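4.2 What people say when they say "red"

I should confess up front that this section grew out of an argument. Orsolya Lakatos and I were sorting the answers from our first round of interviews in Gastham, and we had a pile of cards with color words on them, and I said, cheerfully, that red would be the easy one. Everybody knows what red is! Orsolya put down her coffee and read me the next card in the pile, which was a woman describing her front door as "red, well, brick, well, the red that it is in the evening." We spent the rest of that Wednesday on her door.

So let me back up a little. As I described in Section 3, we asked people in two towns, Gastham and Handthorpe, to talk us through the painted things in their own homes (doors, shutters, kitchen chairs, a surprising quantity of mailboxes) and we wrote down every color word they used, including the ones they took back. The taking back is what I want to talk about now. We ended up with 666 color descriptions in all, and I had originally planned to throw out anything a speaker corrected and keep only the final word. That would have been tidy and it would have been a mistake, and I'm grateful to Nuria Birhane for talking me out of it before I'd done any real damage to the spreadsheet.

Her point was simple. When a person says "it's red, no, pink on the top," they haven't slipped up. They've told you two things: what they believe the object is painted, and what they're getting from it at that moment with the light coming down on it. Those are different pieces of information and English happily lets you use the same small set of words for both. A carpenter in Handthorpe gave us my favorite case. He had painted a toolbox out of a single can, he was quite firm about the single can, and then he described the lid as "salmon" and the front as "red" in the same breath. I asked him whether the box was two colors. He looked at me as though I'd asked whether it had two weights.

Painters have had words for this forever, of course, and I don't want to pretend we discovered shading. What interested us was how ordinary speakers handle it with no training, and how steady they are about it. Once we stopped throwing out the corrections, we could sort nearly all of them into 3 habits, which I'll call settling, splitting and hedging. (Gebremedhin Adugna wanted grander names. He was outvoted.)

Settling is when the speaker offers a few words and lands on one. "Orange, reddish, no, red. Red." The repeated final word is very common, and there's usually a drop in the voice that goes with it. Settlers are talking about the paint. If you ask them the same question in the morning and again in the late afternoon, they give you the same final word, even if the road they take to get there is different.

Splitting is what the carpenter did. The speaker hands out different words to different parts of one object and sees no conflict in it. Boxy things seem to invite splitting much more than round ones do, and I think that makes sense, as a crisp corner gives you a place to change words. With a round pot people tend to say "it goes lighter" or "it sort of fades off," and with a box they say "the top's paler." Figure 2, at the end of this section, is a plain red cube with a top that's a paler, coral sort of red than the face below it, and it's the kind of thing splitters were talking about over and over again. You'll notice too that the top isn't even all the way across. It has a soft pinkish band toward the left and a more muted red toward the right, and our more enthusiastic splitters would have found words for both!

Hedging is the last one, and it's the messiest. Hedgers attach the moment to the word: "the red that it is in the evening," "blue when the lamp's on," "kind of a rainy-day green." I had these down as a Gastham habit at first, and I wrote a whole paragraph about the fog there, and then we did the second visit to Handthorpe in December and got heaps of them. The paragraph about the fog is gone. What seems to matter more is how long the person has lived with the object. People who had painted something in the past year mostly settled. People who had been walking past the same door for decades hedged, and they hedged lovingly, with seasons and times of day in it.

Obsa Belay coded the recordings separately from me, without seeing my labels, so that we could check whether these habits were out there in the answers or only in my head. We disagreed on 24 of them. Most of those were cases where a speaker split and then settled ("the top's pink, but it's a red chair"), and after a long phone call we agreed to count them as splits, mainly because the split came first and took more effort to say. I can see the case for going the other way. Panagiotis Economou, who read a draft of this section, thinks a split followed by a settle deserves its own label, and he may well be right. I've left the labels alone here so that they match the tables in Section 5, but the transcripts are marked in a way that would let someone pull those answers out.

One more wrinkle before I get to the shutters. Speakers are much freer with splitting on red things than on green or blue ones, and I suspect part of the reason is just vocabulary. A paler red gets a name of its own in everyday English: pink, salmon, coral, rose. A paler blue is mostly "light blue," and once you're saying "light blue" you haven't quite left blue. So a speaker who sees the same kind of difference on a red box and on a blue box has a ready word for one of them and has to build a phrase for the other. I don't think the blue-box owners were seeing any less. When I pressed a little (gently, and only on the second visit), several of them described the difference in detail.

Figure 2. A red cube with a paler top (computer rendering). 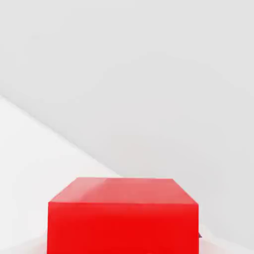 The shutters are a different story, as most of them were painted by the same firm, Wullberg, and their owners had picked the shade off a card with a printed name on it. Owners who remembered the name used it and stopped there. Owners who had forgotten it went right back to settling, splitting and hedging like everybody else, so I've kept the two groups apart in what follows.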